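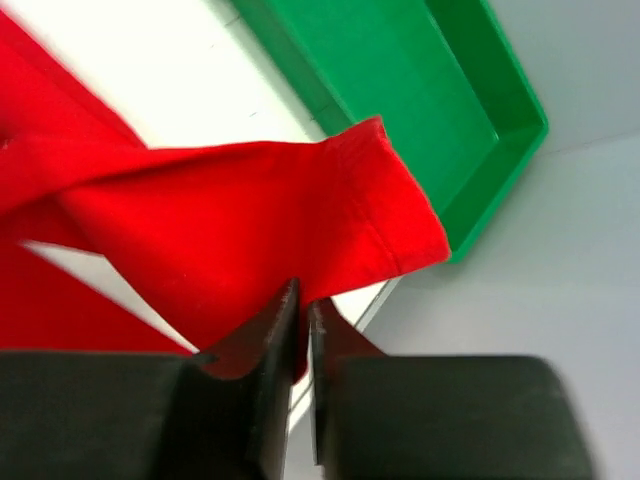
Red sleeve and green tray

From: Titilayo Ezeani
To: nesora-players list
Date: 2020-06-19
Subject: Re: Save transfer and coin balances after the Ornden update

Dear Mr. Danladi, dear list members,

Thank you for your message on the transfer of saved games. Several members have written to the support desk on the same subject, and the Okeke player services office has asked me to reply on the list so that the answer can be found in the archive. I have quoted your message in full and answer it in parts.

Oluwatosin Danladi wrote:

> Dear all,
>
> I have played Nesora on the same phone from the first public version. Last week I moved to a new phone and followed the transfer steps in the help pages. My levels came across and so did my boats, but my coin balance did not. I had 3744 coins on the old phone and the new one shows 100, the starting amount.
>
> I would like to ask three things. First, is the balance lost, or is it held somewhere until the update is finished? Second, does the limit of 200 energy still apply to accounts that have been moved? I had a higher limit from the October event and it is no longer shown. Third, the help page says that a transfer code may be used "once per season," but it does not say when a season ends. I have already used my code and I would not like to find that I am locked out.
>
> I should add that I can still open the game on the old phone, and that it still shows the old balance there. I have not spent anything on either phone in case it makes matters worse.
>
> With regards,
> Oluwatosin Danladi

1. Coin balances

The balance is not lost. Before the Ornden update, coins were kept in the save file on the phone, while levels and boats were kept on the account. The transfer code moves the account. It does not move the file. A phone that has never held the file will therefore show the starting amount until the two records have been joined.

Joining takes place the first time the old phone is opened on the new version of the game with a network connection. Members who still have the old phone should do the following:

Install the Ornden update on the old phone.
Sign in with the same account that is used on the new phone.
Wait at the harbor screen until the small wheel in the upper corner stops turning.
Close the game on the old phone completely.
Open the game on the new phone and sign in again.

The higher of the two balances is kept. They are not added together. In Mr. Danladi's case the result should be 3744, and the starting coins on the new phone will disappear. He was right to leave both balances alone. If coins have been spent on the new phone, the purchase stands and its cost is taken from the joined balance.

Please do not delete the game from the old phone before these steps are complete. Removing the game removes the file, and the support desk cannot rebuild it. Members who no longer have the old phone may write to the desk with their player number and any store receipts. Coins that were bought can be restored from the receipts. Coins that were earned in play cannot, and I am sorry to say that no exception is possible under the present rules.
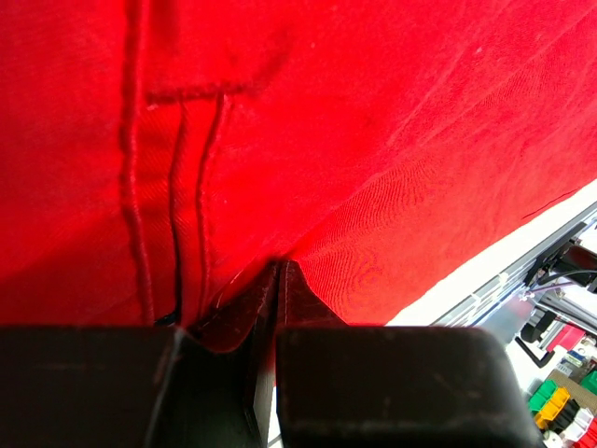

The office has also received reports of balances that go up and then down again within the first minute. This happens when both phones are open at the same time. It does no harm, but the figure on the screen should not be relied on until one of the phones has been closed.

2. Energy limit

The ordinary limit remains 200 for all accounts. The higher limit given to players who finished the October event is attached to the event badge, and the badge is not active on a moved account until it has been claimed again. To claim it, open the Captain's Log, choose Past Events, and press the badge. The limit changes at once, but the energy itself fills at the usual rate. The badge can be claimed again after every transfer.

If the badge does not appear under Past Events, please look first at whether the account is signed in as a guest. A guest account has its own empty log, and a number of the reports sent to the desk have been closed for this reason alone.

3. Transfer codes and seasons

The wording on the help page is unclear and will be changed. A season ends when the next named update is released. The season now running began with Ornden and will end with Sikley, for which a date has not been set. One code may be used in each season. Codes used before Ornden do not count toward the present season, so a member who moved phones in the spring may move again now.

A used code does not lock a player out of the new phone. It only prevents a further move before the season ends. Should the new phone be lost or broken in that time, the support desk can issue a replacement code on request. Requests are handled in order and the desk asks that members write once only – a second message moves the request to the back of the line.

4. Altered copies of the game

Although Mr. Danladi did not raise this point, two other members have asked on the list whether a copy of the game obtained outside the official stores may be used to carry over a balance. It may not. Altered copies that offer unlimited coins write to the same save file as the real game. When such a file is joined to an account, the balance is set aside for review and the account is placed in a separate ranking group until the review is closed. Players who have installed such a copy in the past should remove it, install the game from the store, and write to the desk before using a transfer code.

Links to altered copies are not permitted on this list. Two messages containing them have been removed from the archive, and their senders have been informed.

5. Known problems in the present version

The following remain open:

Fleet names with accented letters are shown with a blank space after transfer. The name itself is stored correctly.
Level 670 cannot be replayed on a moved account if it was first finished before Ornden. The stars earned on it are kept.
The weekly gift may be offered on both phones. Only the first one claimed is counted.
On tablets, the harbor screen may remain dark when the device is turned sideways. Turning it upright restores the picture.

A small repair update covering the first and third of these is being tested. The problem with level 670 needs a change to the account records and will be dealt with in Sikley.

Members who write to the desk on any of the above are asked to give the player number, the version shown at the foot of the settings page, and the make of both phones. Replies to this message should go to the list if they concern the rules in general, and to the desk if they concern a single account. Player numbers should not be posted here, as the archive is open to the public.

Mr. Danladi, I would be grateful if you could let the list know whether the joined balance appears as expected.

Yours sincerely,

Titilayo Ezeani
Player Services, Okeke
List moderator, nesora-players

To leave this list, send an empty message with the word "leave" in the subject line.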